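Subject: Re: [home-chores] Can any of them tidy up yet?
Date: September 26, 2021

> I keep seeing clips of robots folding towels and loading dishwashers, and my sister-in-law in Medina is convinced she'll have one by the time her kids start school. I priced a Clatico arm at $4,000, and that's one arm, no table, no hand worth mentioning. Is anybody on this list getting real chores out of these things, or is it all speeded-up video?

A lot of it is speeded-up video, yes! I watched a Brosamico demo earlier in September, the one where it clears a kitchen counter, and I timed the wall clock behind it. 504 seconds for a counter my kid clears in one (bad) sweep of the elbow. I still loved it, mind you.

My two cents is that towels and dishes get all the attention, and the job I'd pay for is the junk on the table. You know the kind: something coiled, something in a crumpled heap, a lamp with its cord trailing off, and a couple of baskets that the small stuff should go in. Every piece wants a different grip. A hard block is easy, you squeeze it and it stays the shape it was. Coily things bend and swing, and a soft bundle doesn't really have a side to grab. And then it has to let go in the right spot, which I think is the half people forget to ask about.

On price, $3,000 is where I'd start thinking about it, and only if it could do 100 pickups in a row without me standing there. I haven't seen anyone post a number like that for mixed household stuff. If you have one, please send it, even if it's ugly. The Sitlow write-up that went around here only gave results for boxes, and I've got plenty of boxes under control already.

So tell Medina maybe not by kindergarten. Shop floors sooner, I'd guess, where the same part shows up in the same place all day long and you can bolt everything down.

Does anybody have opinions on pointy fingers versus wide pads for the floppy stuff? I go back and forth on it.

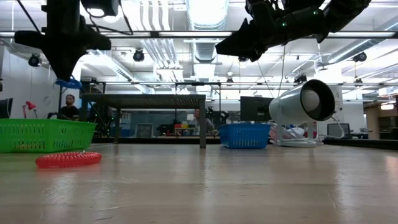
*Two arms, one blue coil up in the air, and a red one still on the table*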